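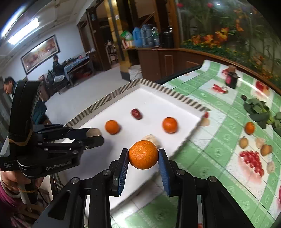

When does a demonstration get thrown out?

When the operator breaks the written procedure, even if the task itself came out fine. That's how Marilou Fajardo puts it anyway, and she wrote most of the procedure.

Fajardo runs collection standards at Arkwood. We talked for 20 minutes between shifts, her eating lunch, me typing badly. Nhung Khúc, who trains the operators, sat in for the second half.

The rule book is 6 pages. Used to be longer. "People don't read long," Fajardo says. "I cut everything that was me showing off."

What's left is mostly about hands. Fingers of the gripper meet the object square on. No squeezing past the point where it holds. Lift, pause, then travel. The pause gets skipped more than anything else, she says, and it's the first thing reviewers look for.

Fruit is its own section. A mandarin on a tray sounds like the easy one, beginners get it on day one. "Then they pinch it like a clothespin," Khúc says. "Soft things teach you. A block lets you get away with a lot." Her rule for new operators is two grippers, one moving. The other one waits with its jaws open until it has a job.

I asked about clutter. Some labs want a bare table and a gray backdrop. Fajardo doesn't. Patterned cloths are allowed, so are people in the room, furniture, whatever a normal house or office has. "A kitchen isn't gray. What I do care about is, did you log the setup. Which cloth, which tray, which objects." Changing the cloth halfway thru a batch means a new batch number. She's strict on that and it annoys people.

Batches run to 800 demonstrations. Beaulieu, the client on the last contract, wanted 1000 and they argued for most of January. Fajardo held out. Past 800 the error rate on her own audits climbed and she had the sheets to show for it.

And breaks? Written in, not optional. Khúc pushed for those after her own wrist went bad at Mimar, her previous job. "You're holding the tool up all day. Tired hands make sloppy data, and also they hurt -- I'd want the breaks even if the data was fine."

Other stuff in the book, quickly. Wipe the finger pads at every break. Bruised fruit comes off the tray. Never edit a label you made yourself, send it to a second person. Anyone can stop a session and dosen't have to say why until afterward.

Is any of it a formal standard? "No. It's a house rule with a version number." She'd like the smaller shops to agree on a shared one, and the group in Ruvemstead has asked for a copy. She sent it. No reply yet -- she's giving them another week, then calling.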